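Clukora says its laundry robot is nearly ready for homes. The numbers say otherwise.

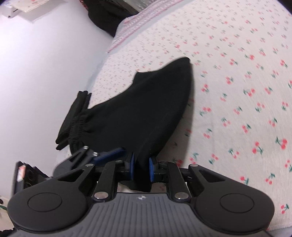

## Folding is still the hard part

WULTBY, Thursday, July 17, 2025 – Clukora, the home robotics company that promised in May to "take laundry off the list," released its first set of test results this week. They are better than its critics expected and a long way short of what the ads suggest.

The company ran 1,405 folding attempts on pants, shirts and towels. It counts 1,160 of them as successful. That sounds like a decent score until you read the definition on the second page of the report, where a fold passes if the garment ends up "compact and stackable." A sleeve hanging out the side is allowed. So is a pair of pants folded inside out.

Speed is the other problem. The average pair of pants took seven minutes from first grip to finished fold. Anyone who has done a family's wash on a Sunday night can work out what that means for a full basket.

Geert Jansen, who tests appliances for the consumer newsletter Culitz, went through the results at our request and was not impressed.

"Pants with an elastic waist are a good test, and you can see why they chose them," he said. "The waist bunches up, the legs slide over each other, and black cloth hides its own creases. A gripper can pinch a piece of it. Knowing which piece it has pinched is a different job."

Jansen also pointed to a line in the appendix saying that a worker stepped in to straighten the garment in 46 of the attempts counted as successes. Clukora confirmed the figure but said the help was "minor" and would not be needed in the version it plans to sell. It has not given a date or a price for that version.

Stores have been down this road already. Björklund, a clothing chain with a large branch in Wultby, tried a folding machine in its stockroom last year and sent it back before the trial was over. Staff there said the machine did well with new T-shirts, all the same size and straight from the box. Returned clothes were another matter – they came in crumpled, with belts still in the loops, and most ended up being folded by hand.

"We would look at it again," a Björklund store manager said. "But I would want to bring my own pile of clothes to the demonstration."

Clukora says it will publish a second round of results, this time with fitted sheets and children's clothes included. It has not said whether the definition of a successful fold will change, or whether outside testers will be allowed in the room. Jansen said he has asked twice and is waiting for an answer.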